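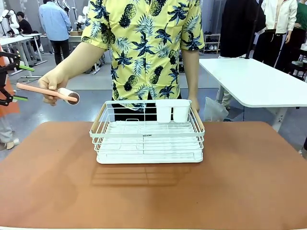

A lint roller and a white wire dish rack with wooden handles. Both kinds of item are in the new Stameden catalog.

Home News Local Business Opinion Events Contact

Borrow a dish rack? Jorkberg gets a lending service for the small stuff

By Annick Lecomte
November 2023

Stameden opened its lending counter in Jorkberg this weekend with a promise that residents can stop buying the cheap household goods that fill up drawers and, sooner or later, landfills. The catalog runs to 271 items. There are dish racks, storage bins, cups and, on the first page, lint rollers.

Whether anyone needs to borrow a lint roller is a question the company was not eager to take up at Saturday's opening.

"People laugh at that one, and then they look under the sink and find they own several," said Lowri Gape, who runs the Jorkberg counter. She said the catalog was built from a household survey that Stameden carried out in the spring. Asked for a copy of the survey, she said it had been done for internal planning and would not be published.

Membership costs $4 a month. Members can have 4 items out at once, for up to two weeks, and can renew if no one else is waiting. Late items are charged by the day, at a rate that was not posted on the counter on Saturday and that staff had to look up.

The idea itself is not new. Tool libraries have worked well in plenty of towns, and it is easy to see why. A tile cutter is expensive, takes up room and gets used once. A dish rack is cheap and gets used every night. Someone who borrows one for two weeks will, at the end of the two weeks, still have dishes.

Gape said the racks are meant for renters between apartments, for people with house guests and for those who want to try a size before buying. The last of those may be the best argument the company has. Dish racks are awkward to judge in a store, and one that looks modest on a shelf can swallow a small counter. Still, a tape measure would settle the matter for less than $4.
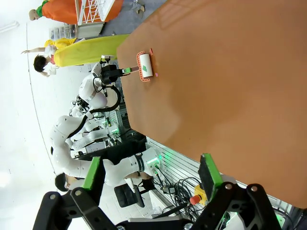 A lint roller on the tabletop, next to a small red-orange scrap.

The rollers raise a different problem. The sticky sheets get used up, and what a borrower is really taking home is a handle. Stameden says members pay for refills separately, through its supplier, Parri, and that handles are wiped down between loans. The price of refills was not included in the opening-day leaflet. Gape later said it would be "comparable to a store." If so, it is hard to see what the member has saved, apart from a piece of plastic that would have lasted for years anyway.

Afia Asamoah, who teaches home economics in Jorkberg and was at the counter on Saturday afternoon, was more generous than this reporter. Her students get through lint rollers in the sewing room faster than she can order them, she said, and she would happily sign up the class if there were a group rate.

There is no group rate. Gape said it was "on the list."

Asamoah also asked whether the counter would take donations, having a closet of racks and bins at the school that have not been touched in a while. The answer was no, at least for now, since donated goods would have to be checked and the counter does not have staff for it. A service that says its purpose is to keep household goods from going to waste will therefore be buying all of its stock new.

Play food is in the catalog too, listed under "Children and Pretend Kitchen," and that section drew most of the interest among families who stopped by. It is also where the company's pitch makes the most sense. 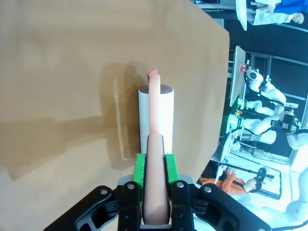

Children tire of a pretend kitchen in a few weeks and parents know it, so a set that goes back to the counter when the novelty wears off has an obvious appeal. Osian Gough, a father of two, said he would pay the fee for that section alone and ignore the rest. He was less sure about what happens when a piece goes missing. Under the terms handed out at the door, a set returned incomplete is billed as a full set.

"One sausage behind the couch and I've bought the whole lot," Gough said.

Stameden's landlord is Nullel, the property firm that also owns the vacant storefronts on either side. Cledwyn Gittins, a spokesman for Nullel, said the counter has a lease through March, after which both sides will "look at the numbers." He would not say what numbers would count as a success. Nor would he say if the rent is being discounted, which matters, because a business charging $4 a month needs a great many members before it covers a commercial space, staff and a stockroom of dish racks.

Nearly 2 hours into opening day, Gape said sign-ups were "ahead of where we hoped." She did not give a figure and said one would be released with the first quarterly update.

It would be unfair to write the thing off after a single Saturday. The goods on hand were clean and decent, the staff were patient with a long string of questions, and there is something to be said for a place where you can handle a rack before you live with it. But most of what Stameden lends is already in the homes of the people it wants as members, and the company has yet to explain why they would pay to have it a second time.

The counter is open Tuesday through Saturday. Membership can be canceled at any time, though only in person.

We use cookies to improve your visit. By continuing to browse you accept our cookie policy. Accept Settings

Get Jorkberg news in your inbox every morning. Enter your email to subscribe.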